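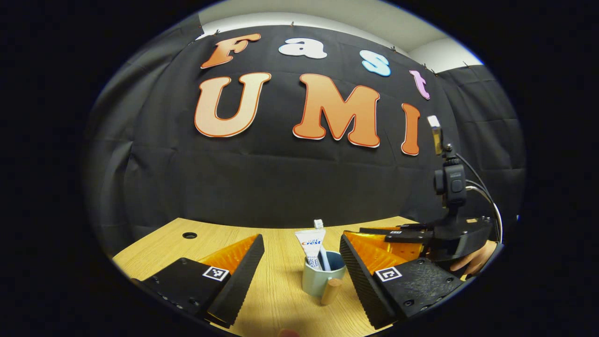 *桌面：浅青色杯子，里面是 Crest 牙膏和牙刷，杯前立着一截短木圆柱。*

# Mollovow 桌面洗漱收纳 / 数据说明

先写个能用的版本，细节后面补。有问题直接开 issue，或者找 Lingyun Tang。

三月开始整理，目前 30 个片段，任务只有一类：把洗漱用品收进杯子，或者从杯子里拿出来放回桌上。其他收纳（抽屉、毛巾、化妆包）在 Gruvoro 那个仓库，别往这边提。

## 里面有什么

```
mollovow/
 clips/ 片段，按编号
 labels/ 每段一个 json
 notes/ 手写备注，格式不统一
 objects.md 物品表
```

`notes/` 里中英文混着，Nighat 写英文，Zeyu 写中文，我两种都写。没打算统一。

## 物品

物品表以 `objects.md` 为准，下面只列常用的。

| 代号 | 物品 | 备注 |
|---|---|---|
| cup_a | 浅青色陶瓷杯 | 主杯子，默认用它 |
| paste_a | Crest 牙膏，白色管身 | 竖插 |
| brush_a | 牙刷，白色刷毛 | 刷头朝上 |
| block_a | 短木圆柱，浅木色 | 立放，不进杯子 |
| cup_b | 玻璃漱口杯 | 只在后 5 段出现 |
| comb_a | 小梳子 | 只做干扰物 |

几点说明：

- 牙膏挤过以后管子会变软变扁，插进去容易歪。第 12 段之后换了支新的，代号没改，还是 paste_a。做形变相关的注意一下。
- 牙刷只有一支，刷毛没套盖子。
- block_a 是参照物，也当障碍物用。有人问过它是不是棋子，不是，就是从圆木棍上锯下来的一截。
- cup_b 反光厉害，拿不准要不要留，先留着。

## 桌子

浅色木桌，木纹比较明显。桌面上有个黑色圆形走线孔，摆东西的时候避开，杯子压到孔边会不平。之前 Shufen Su 摆的两段就是这个问题，已经重做，旧的删了。

桌面每天擦一遍。没铺桌布，试过，杯子一推布就跟着跑。

## 摆放规则

开始状态分三种：

1. **全在桌上**：牙膏、牙刷平放，杯子空着。
2. **半收**：牙膏已经在杯里，牙刷在桌上。反过来也算。
3. **全收好**：两样都在杯里，任务是往外拿。

收好的标准：

- 牙膏、牙刷都在杯里，松手以后不倒
- 牙刷刷头朝上，露出杯口
- 杯子没翻，也没滑到桌边
- block_a 还立着。碰倒不算失败，但要在 json 里标 `block_down: true`

牙膏哪头朝下不限。字朝哪边也不限，Pádraig Ó Flaithearta 提过想统一朝外，讨论完没采纳，家里谁也不会这么摆。

杯子把手的问题：不规定方向，也没标。需要的话自己看片段补。

## 标注

每段一个 json，长这样：

```json
{
 "id": "m_017",
 "start": "half",
 "goal": "all_in",
 "objects": ["cup_a", "paste_a", "brush_a", "block_a"],
 "result": "ok",
 "block_down": false,
 "who": "zj"
}
```

`result` 取值：

- `ok` 收好了
- `tilt` 放进去了但是靠着杯口快掉出来那种
- `drop` 掉桌上或者掉地上
- `redo` 中途重新摆过，慎用

30 段里 26 段是 `ok`，剩下的 `tilt` 和 `drop` 都有，没有删，失败的也有用。`who` 是摆放人的缩写，zj 是 Zeyu Jiang，nb 是 Nighat Bajwa，其余见 notes。

标注是两个人各标一遍，对不上的一起看。争议基本都在 `tilt` 上：牙刷本来就是斜靠着的，多斜算歪？现在的办法是轻推一下杯子，牙刷还在里面就算 `ok`。不太严谨，先这样。

## 已知问题

- m_004 的 `start` 写错了，应该是 `all_out`，下版改
- m_021 牙膏盖子没拧紧，杯底沾了一点，后面几段没洗干净
- 物品种类太少，一支牙刷走到底，颜色没变化
- 杯子里最多放两样东西，挤在一起的情况没有覆盖
- `notes/` 里有的地方把 paste_a 写成了 toothpast，搜的时候两个都搜一下
- 光线没控制，上午的和傍晚的差别挺大，没单独标住

## 不适合拿来做什么

不适合做物品识别的训练集，种类不够。也别拿来比较牙膏品牌，手边有什么就用了什么。

想看不同家庭怎么摆洗漱台的，去看 Nunduneck，那边是真的浴室，有水池和镜子，比这边乱得多。

## 待办

- [x] 物品表初版
- [x] 重做压到走线孔的两段
- [ ] 加一支儿童牙刷，短柄的
- [ ] 加洗面奶（Shufen 带）
- [ ] 决定 cup_b 去留
- [ ] m_004 改标注
- [ ] 把 `redo` 的定义写清楚

## 使用

内部随便用，外发先跟 Lingyun 说一声。引用写 Mollovow 加版本号就行。改了 `objects.md` 的话记得同步改 json，上次就是只改了一边，对了半天才发现。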